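The laundry lesson

I have folded clothes badly all my life, so it was a bit rich to be invited to watch people teach a machine to do it. But the Haslam project wanted a writer along for 2 days, and I said yes before they could change their minds.

I'd pictured a big white lab and a robot stood in the middle of it, dropping socks. What I got was a bedroom, and a person holding a gripper by hand – two fingers, a camera, no robot attached at all. You do the chore yourself with the gripper, the camera records what the fingers get up to, and later a model is trained on the lot. The arm that has to copy you can be miles away (ours was at the Godberg workshop, 12 miles up the road).

The people who do this all day are lovely to watch. They come in low over the cloth with the fingers wide open, and they hardly ever hurry. 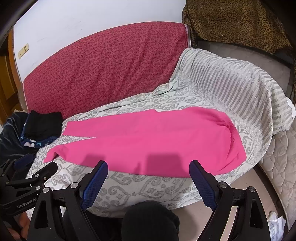

Cloth is horrid stuff for a robot, I learned. A mug is the same shape wherever you put it. A pair of leggings has a new shape every time you let go, and one layer hides another, so the machine has to guess where the edge is and whether it's about to pinch one thickness or two. Add a patterned bedspread underneath and the guessing gets harder still.

That's why the team likes real bedrooms so much. Their first model, Lodance, learned on plain tables and was hopeless the minute it met a duvet cover. The new one, Bronance, has been fed on folding from 13 homes, and in the tests I saw it got through six garments before it came unstuck on a sleeve. I cheered every one of them, which I'm told is bad form!

They let me have a go as well. My thumb ached, I missed the hem over and over, and I grabbed a good handful of bedding along with a T-shirt. They kept the recording, mistakes and all. The next round of tests is in March and I've already asked if I can come back.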